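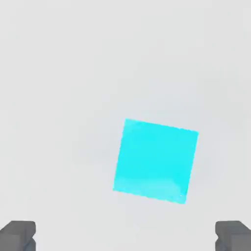
Section 4. Setting Up the Mateck Countertop Water Filter

4.1 Before you begin

Read this section in full before connecting the unit to a faucet. Installation normally takes 30 minutes and requires no special tools. The unit is intended for use with cold, treated household water only. Homes supplied by a private well should have the water tested before the unit is installed.

Check that the carton contains the following:

Filter housing with lid
Filter cartridge, sealed in its wrapper
Faucet valve with hose attached
Adapter rings, one inside thread and one outside thread
Spare washers
Warranty card

If any part is missing or damaged, do not install the unit. Contact the dealer from whom it was purchased.

4.2 Choosing a location

Place the housing on a level surface within reach of the supply hose. The hose must not be stretched, and it must not pass over a stove or behind a heated appliance. Leave enough room above the housing to lift the lid and withdraw the cartridge.

CAUTION: Do not place the unit in direct sunlight or in any room where the temperature may fall below freezing. Water left in the housing can expand and crack it.

4.3 Fitting the faucet valve

1. Unscrew the aerator from the end of the faucet. If it is tight, wrap it in a cloth before using pliers.
2. Remove any old washer left inside the faucet and wipe the threads clean.
3. Select the adapter ring that matches the faucet. Faucets with threads on the outside do not always need a ring.
4. Set a new washer in the top of the valve.
5. Screw the valve onto the faucet by hand until it is snug.
6. Turn the valve lever to TAP and run cold water slowly. Check for drips at the joint.

If the joint drips, turn off the water, reseat the washer and tighten the valve again by hand.

NOTE: The valve does not fit pull-out spray faucets. Owners of these faucets should order the Plallmont under-sink connection kit, which is sold separately and has its own instructions.

4.4 Installing the cartridge

1. Wash your hands with soap and water.
2. Turn the housing lid counterclockwise and lift it off.
3. Remove the wrapper from the cartridge. Do not touch the open end.
4. Lower the cartridge into the housing, open end down, and press firmly until it seats.
5. Check that the rubber seal lies flat in its groove. A light film of food-grade silicone grease may be used on the seal. Do not use petroleum jelly.
6. Replace the lid and turn it clockwise until the marks on the lid and the housing line up.

4.5 First flush

New cartridges release fine carbon dust, and the first water through the unit may look gray or cloudy. Do not drink this water or give it to pets – it may be used on house plants.

1. Place the spout over the sink.
2. Open the cold faucet to a moderate flow and turn the valve lever to FILTER.
3. Let the water run for 18 minutes.
4. Turn the lever back to TAP, close the faucet and inspect the lid and hose for leaks.
5. Write the installation date on the warranty card.

CAUTION: Never run hot water through the filter. Hot water damages the cartridge and may release material it has already trapped. Turn the lever to TAP before opening the hot faucet.

4.6 Replacing the cartridge

The standard Stitari cartridge is rated for 700 gallons. Replace it when that volume has been reached, or sooner if the flow slows noticeably or the taste of the water changes. If the unit has been idle for more than 2 weeks, repeat the first flush before drinking the water. Used cartridges may be placed in household trash unless local rules state otherwise.

4.7 Service

Requests for parts should be sent in writing to the Staniforth service office, attention Wayne Hollis, with the model number and a copy of the sales receipt. The model number is printed on the warranty card.

Section 4 revised Dec 11, 2018. Replaces the October printing.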